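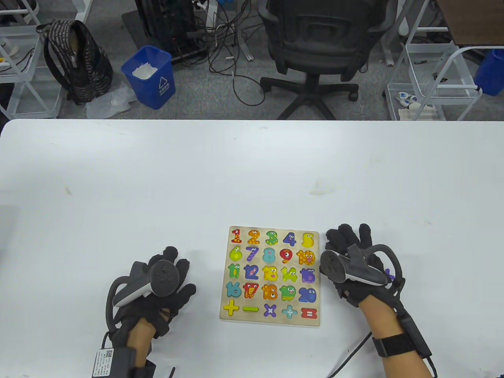 The number board station, with glove and controller fitted to each hand.

Home | Projects | Reports | Partners | Contact

Tirkulley open day: progress report to the Segers fund
Prepared by Karlijn Smits, Bernside workshop

This report covers the period since our last payment and is mostly about the open day, which was the main item in the plan for this quarter. Spending is set out in the separate sheet sent by Mélanie Chisholm.

The open day

We opened on a Wednesday, from 10 in the morning until 4. In all, 43 people signed in. Most came from local firms and the two colleges, and a smaller group came from the care sector after Kiri Mahuika wrote to them directly. The grant agreement asked for at least 12 visitors from outside manufacturing and we passed that figure before lunch.

There were 3 stations. The first was a talk with slides on where Tirkulley stands and what the money has paid for. The second was the arm cell, shown from behind the barrier. The third was the hand recording table, where visitors could see how we collect the movements that the arm later learns from.

The recording table

The table uses a wooden puzzle board with the numbers 1 to 20 and a bottom row of arithmetic signs. Each piece has its own recess. The person doing the recording wears padded black gloves with a controller on the back of each hand, and takes pieces out and puts them back while the hand positions are logged. We chose the board in December after trials with blocks and bottle tops. The pieces are flat and close together, so picking one up without disturbing the next is a fair test of finger work, and it is easy to check the result.

Ánh Từ ran this station all day. The plan was for two short demonstrations an hour. In practice people stayed and asked for more, and by the afternoon the sessions were running one after another. Visitors wanted to know how long a recording takes, whether left-handed people are included (they are) and who owns the data. We did not have a good written answer to the last question. Ineke Prins is drafting one page on it, to be sent to you before it goes on the website.

The arm cell

The arm placed pieces from a fixed starting position and did so reliably during the morning. After lunch it began to miss the narrower ones, mainly the 1 and the minus sign. Ánh stopped it, ran the calibration again and restarted. The stop lasted long enough that one group missed the station and had to be taken round later. We have since moved calibration to the start of each session.

Recordings so far

The target for this stage was 270 usable recordings and we have reached it. Recordings made on the open day are not included, as the visitors standing at the table made the conditions too different from our normal ones. They are stored separately.

Problems

Tisteck delivered the replacement wrist straps late. The old ones slip on smaller arms, and this held up recording with two of our regular people. The new straps are now in use.

Parking was poor. Several visitors left their cars at the Bernside depot and walked, and there were no signs to guide them – we will put some out next time.

Next period

Recording will continue with the board placed at different angles. Kiri will follow up with four firms that asked for a longer visit. We would like to move the second open day back by a month so that the arm can be shown working from mixed starting positions, and we ask for your agreement to this change. It does not affect the budget.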